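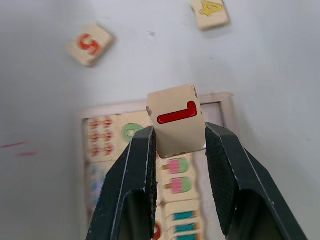 A reader of the Zillar project log wrote in last month to ask why a learning system should need so many near-identical runs of one short task, when a scripted arm could be told where each piece goes. The question has come up often enough that the group in Stollberg has answered it in its latest notes, published on 2022-03-03 together with the first part of its number-puzzle set.

The set covers a single family of tasks: picking up wooden number pieces from a white table top and placing them in a framed wooden tray. An operator moves the arm by hand control from start to finish. The recording software, Mavia, stores the view from the wrist camera, the joint positions, the finger opening and the operator's commands on a common clock. No part of the motion is planned by the machine during collection.

In reply to the reader, the notes say that a script works well while the pieces start in known positions. Once they are scattered by hand, the script needs a separate vision step to find each piece and its angle, and small errors in that step are passed straight on to the grasp. The group wants to train one model that goes from camera view to arm command, and a model of that kind can only learn to correct a poor approach if it has seen operators correct one. Runs that include a second attempt at a grasp are therefore kept.

The first part contains 126 accepted runs. A further 87 were recorded and set aside, most of them for timing faults between the camera and the arm. Those faults were traced to a network switch and the affected runs could not be repaired afterwards, as the drift within a run was not constant. The switch has been replaced. Recording with the new one began from an empty store, and nothing from the earlier period was carried over without a check of its time stamps.

Starting positions are set before each run by dropping the pieces on the table and leaving them where they fall, provided that all are within reach and none rests on top of another. Pieces that land with the printed face down are turned over. No attempt is made to line them up with the camera, so numerals appear at any angle, upside down included. The notes list this as the main source of variety in the set. Lighting was held steady for the first part and will be varied in the second.

The wrist camera has its limits. It sits close to the fingers, and they hide a good share of the tray during placement. Operators had asked for a fixed overhead view, and Mavia can record one, but the group decided against using it for training. The arm is meant to be moved between benches later on, and a fixed camera would have to be set up and measured again each time. An overhead view was saved for 2 short sessions to help reviewers judge doubtful placements. It is not part of the release.

Labelling is kept simple. Each run carries one written instruction, the numeral to be moved, the outcome, and a mark at the moment the fingers close. A reviewer other than the operator sets the outcome. A placement counts as good if the piece lies flat in its compartment when the fingers open – a piece left leaning on the frame is marked as partial. Where reviewer and operator disagree, the run is marked as doubtful and left out of the accepted count.

Finger wear gets a section of its own. The textured pads are checked at the start of every session, and a change of pads is written into the log so that runs before and after it can be told apart. The group reports that grip force was kept at one setting throughout. Wooden pieces with chipped edges were left in use, on the grounds that a model trained only on clean ones would be of little help with a puzzle that has been handled for a while.

Early training results are given in one paragraph and should be read with care. A small model was trained on the accepted runs and tried on the same table with the same pieces. It reached for the correct numeral in most trials but often let go too early over the tray. The group puts this down to the small number of examples showing the last centimetre of the movement, and has asked operators to slow down at that point. No success rate is given, as the trials were not run to a fixed plan.

The second part is due in May. It will add around 100 runs, recorded on a second bench supplied by Bilgin, with a darker table top and the tray turned to a different angle in each session. The file layout will stay the same, and tools written for the first part should read the second without changes. Users who have already downloaded the first part are asked to fetch the corrected index file – the earlier one listed several runs under the wrong numeral, though the recordings themselves were not affected.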